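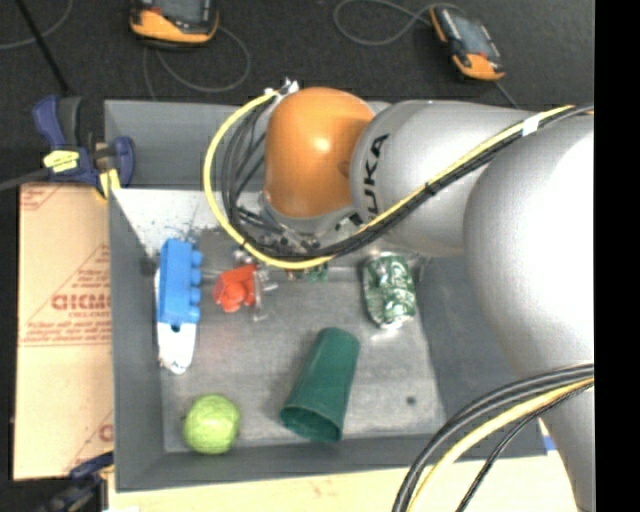 Cajón grande, cosas pequeñas: cómo ponerlo en orden

¡Me encantan los cajones grandes de plástico o de metal! Cabe de todo, y ese es también su peligro: lo menudo se queda esparcido por el fondo y acaba olvidado meses.

Vacíalo entero. Extiende una toalla vieja en el suelo y saca hasta la última pieza – sí, también las que no sabes de dónde salieron.

Limpia primero las paredes. Si son inclinadas, las motas y los manchurrones se van acumulando hacia abajo, así que pasa el paño de arriba al fondo con agua tibia y unas gotas de jabón neutro. Deja actuar 8 minutos y aclara.

Los roces del suelo gris no salen del todo. Yo probé con bicarbonato en abril y mejoró bastante, pero las marcas hondas siguen ahí (¡y no pasa nada!).

Vuelve a guardar por grupos, en cajitas bajas. Las mías son de Jalex, 12 en total, y encajan de maravilla – aunque unos tarros de yogur lavados sirven igual.

Lo que uses a diario, siempre en el centro.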